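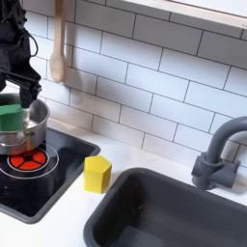 Gripper down in the saucepan with the green block, yellow block next in line by the sink.

How to Run the Block-in-Pot Task in a Play Kitchen

Our robotics club has been working on the Ullano challenge since November, and the block-in-pot task is hands down the one students ask to run again! It packs a lot of good robot problems into one small motion: a narrow opening, shiny metal, and a rim that catches the fingers if you come in a hair too low. These steps are how we teach it to new members.

What you need

An arm with a two-finger gripper
A small metal saucepan
Two or more solid blocks in bright colors
A play stove, or any flat dark surface with a circle on it
Our starter script, Zeltent, or your own control code

Step 1: Mark your start positions
Put the pot on the burner and one block on the open counter. Use small bits of tape under each so every team starts from the same place. If the pot has a wire handle, swing it down to the front and leave it there for the whole session.

Step 2: Teach the safe height
Jog the arm until the fingertips are well above the rim, then save that pose as "hover." Ours is 146 mm above the burner. Every move across the counter goes through hover. Yes, it's slower, and yes, you will be tempted to skip it - please don't!

Step 3: Grab the block
Come straight down with the fingers open and line them up with two flat, parallel faces. A cube-like block is easy. Five-sided blocks are where it gets fun, as no two side faces are parallel, so one finger lands on a face and the other on a corner. Let students try a few rotations before you give them any hints.

Step 4: Lower into the pot
Go back to hover, move over the pot, and drop at slow speed. We use 36 mm per second for the last stretch. Stop a little above the bottom, open the fingers just enough to let go, wait 400 milliseconds, and rise straight up. Opening too wide inside a small pot pushes it right off the burner.

Step 5: Log the run
Write down the block color, the grip angle and whether the pot moved. Our log is up to 1235 runs and it has settled many arguments!

If it goes wrong

Block tilts on the way down: the grip is too high. Lower it and try again.
Pot spins: you're touching the rim. Check the centering, then the hover pose.
Camera loses the pot: reflections, most likely. Turn off one lamp and recalibrate.

Once a team gets five clean runs in a row, have them swap to the other block without changing the code. Next up is the sink task, with notes on the Plenelar page.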